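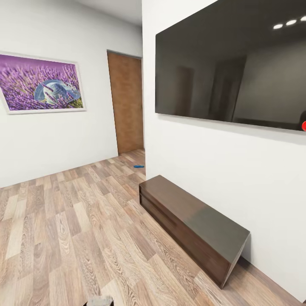
TV wall with the low cabinet under it

Claddale Hockey Forum > Stats and Systems > Zone entries, first 5 games

drernar_d
Posted Monday, October 25, 2021
Tracked every 5-on-5 entry so far. Carried in: 97. Dumped in: 106. Too many dumps for a team that skates this well. The second line gives the puck up at the red line by default.

nistska97
Did you split out line changes? A dump at the end of a long shift is a change, and I don't count it as an entry.

drernar_d
No, they are in the 106. Gachanja counted them the same way last season, so I kept it for comparison.

bluepaint
Then the comparison holds but the conclusion doesn't. Against Drernar they faced a 1-3-1 all night. Carrying into that is a turnover at the blue line.

drernar_d
Disagree. The weak-side wing was open on most of those – he just never got the pass.

nistska97
Open for half a second, maybe. Can you post the sheet with shift times? I'd like to take out anything after 40 seconds.

drernar_d
Will do after the Nistska game. Shift times are only in for the home games at the moment.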